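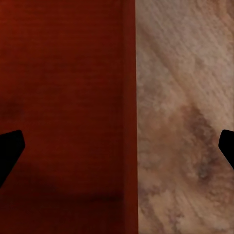 Fudge and toffee kitchen — checklist before the August open day

Sugar thermometer tested in boiling water: OK. Spot on, lovely to see!
Copper pan, handles and rivets: OK
Hob, all 6 rings: one slow to light, Silvan to clean the jet
Fire blanket within reach of the hob: OK — much better than behind the door
Long oven gloves: one pair worn thin, replace
Allergen labels (milk, nuts): OK, and so clear now, well done Burgi
Cream fridge log: two evenings missing, please fill it in daily
Floor by the sink: mat curling up, tape or swap

Checked by Meinrad Riedl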